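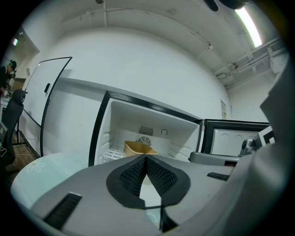

The small fridge with the door open, one wire shelf and the tan tray in the bottom.

I finally got to the mini fridge on 23rd July. I had been putting it off since December, when a carton of broth leaked under the bottom shelf and I wiped up what I could reach.

Unplug it first. I gave mine 30 minutes with the door open, then took out the food and put it in a cooler with two ice packs. Most of it was condiments. I threw away 5 jars, including a Balley mustard I don't remember buying.

The walls have ridges for the shelf supports and the dirt sits in those. A cloth slides right over them. I used an old toothbrush with warm water and baking soda, then went back over it with a damp rag. The fan grille on the back wall I only brushed dry. I didn't want water going in between the slats.

The tray is staying on the floor of the fridge for now. It can hold onions or cheese, I haven't decided. I left one wire shelf low down and may move it up a notch if the tall bottles don't fit.

Door gasket is next. The Grasik cleaner I ordered hasn't come yet.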